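Teaching phone pick and place: hand guiding or remote control?
Forum > Arms and Grippers > Show and Tell
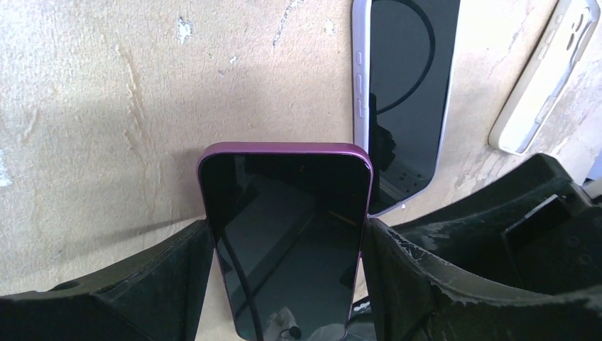
Original post
benjie_d
2023-05-31

So I've been trying to teach our arm to take a phone that's standing against a wall and move it to a tray. Wrist view is up top, purple one in the fingers. I've recorded 14 demos with the remote setup (leader arm, left hand on the pedal) and the policy I get out of it is OK on the first phone and then gets shy near the second one. It hovers. Sometimes it goes in with one finger and nudges the phone over. Should I be doing these by hand guiding instead – grab the wrist and walk it through?

Reply
zyanya_p

Remote, every time. When you hand guide, your own arm ends up in the wrist view and the model learns that a sleeve is part of the job. I lost most of December to that one.

Reply
aurelio.i

Disagree with zyanya. For anything with a tight grip I want to feel the contact, and on a cheap leader arm you feel nothing. My remote demos all squeeze too hard. Hand guided ones are slower to record but the approach is so much cleaner, and if you stand behind the elbow you stay out of the wrist view just fine.

Reply
zyanya_p

You stay out of it. I'm short and our arm is mounted high, lol

Reply
celeste_c

Leaving that fight alone for a second. Benjie, the second phone in your shot is right behind the first and a bit to the right, and your right finger covers its lower corner from the camera. Did you record any demos that start with the purple one already gone? If all 14 go in the same order, it has hardly seen the lavender one in the clear.

Also both screens are off and shiny, so you're getting reflections of your gear in them. I'd move a lamp between takes so it can't latch onto those.

Reply
benjie_d

Ouch, yes. Same order every time, purple first. I never thought about the reflections, there's a dark curvy line in the purple phone's screen that I'd been ignoring completely.

Reply
begonye

Are those finger tips supposed to look like that? The rim on the right one is pretty chewed up. We swapped ours for the soft Palton pads and stopped having to press so hard, remote or otherwise.

Reply
benjie_d

They still grip! But fair, I'll put pads on the list.

Reply
aurelio.i

Please don't change pads halfway through a dataset. Change them first, then record.

Reply
benjie_d

OK, plan for tonight: new pads, then 8 demos starting with lavender and 6 with purple, lamp moved each time. Staying on remote for now – sorry Aurelio – but I'll try four hand guided ones at the end and post both sets of results.

Reply
aurelio.i

Four is not enough to prove me wrong, but go ahead.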